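Bench tips: looking after a two-arm cell
Rocha workshop notes, revised May

Cables
Cut power at the wall before touching a cable. Leave enough slack at the wrist for full travel, then move each joint by hand to both ends. Replace any cable tie that has bitten into the jacket.

Gripper fingers
Wipe the inner faces with a dry cloth every 7 shifts. Scuffing is cosmetic until a fingernail catches in it. Swap fingers in pairs and log the cycle count. We change ours between 2,000 and 3,000 cycles.

Base mounts
Check the bolts for colour-coded paint marks. If a mark has shifted, clean the thread and retighten in 3 passes.

Two purple cables, one to each arm, in the first and third views. Finger wear is clearest in the fourth.

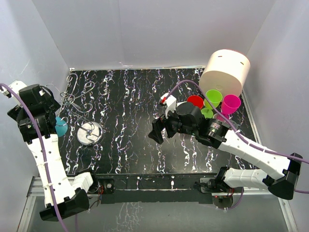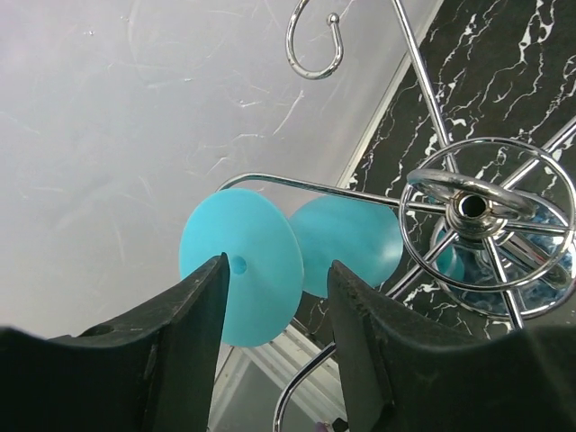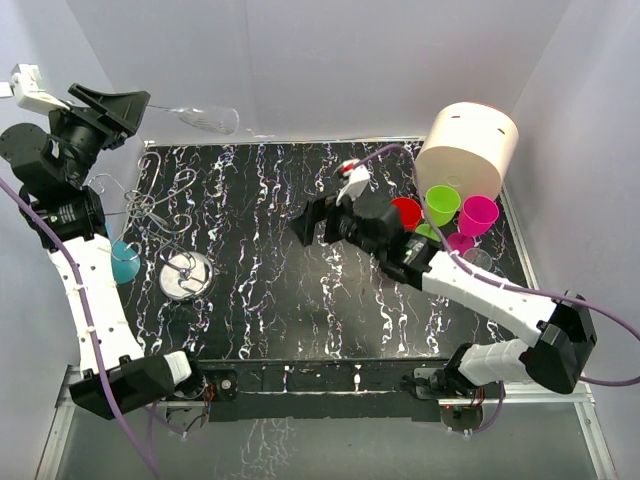
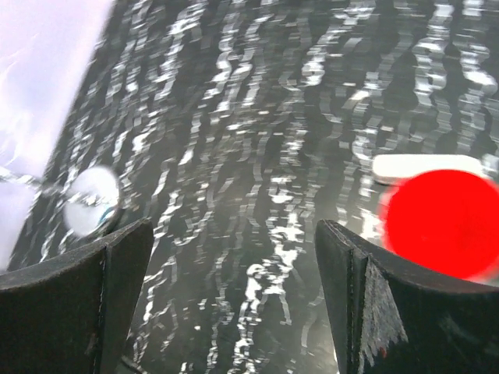 Re-zeroing
Park both arms, restore power and run the Pallon homing routine. Repeat it if either wrist stops short of centre. Keep the old offsets on file until the next service.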